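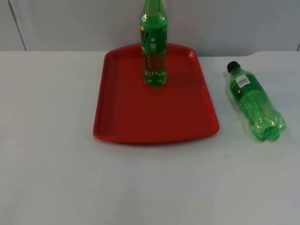
ZURSTEAD, April

I gave up soda in the same week I moved to a town with its own soda works, so you can judge my timing for yourself. Olvera has been bottling on the river side of Zurstead since before my landlady was born, and people here are as loyal to it as other towns are to a ball team. Ask for a cola at the diner and you get a look. Ask for the lime and you get a bigger slice of pie (I swear this happened to me twice).

So of course I cracked. It took 7 days. I was walking home past the plant at six in the evening, the whole street smelled like warm sugar and citrus peel, and I went straight into the corner store and bought two.

The plant runs a tour for $6 and I can't recommend it enough! You wear a paper hat, you shuffle along a walkway above the filling line, and the noise is terrific, like a drawer of spoons falling down the stairs forever. Our guide said they can fill up to 362 bottles a minute on a good shift. My favorite part was the syrup room, where it's hot and dim and everybody goes quiet.

Afterward there's a tasting bar. The ginger is fierce, the cherry is too sweet for me, and the grapefruit was gone by the time I reached the counter, which I'm still sore about. They only make it in spring, and the lady ahead of me took the last cup and didn't even finish it.

I'm booked to go back next month, early slot this time.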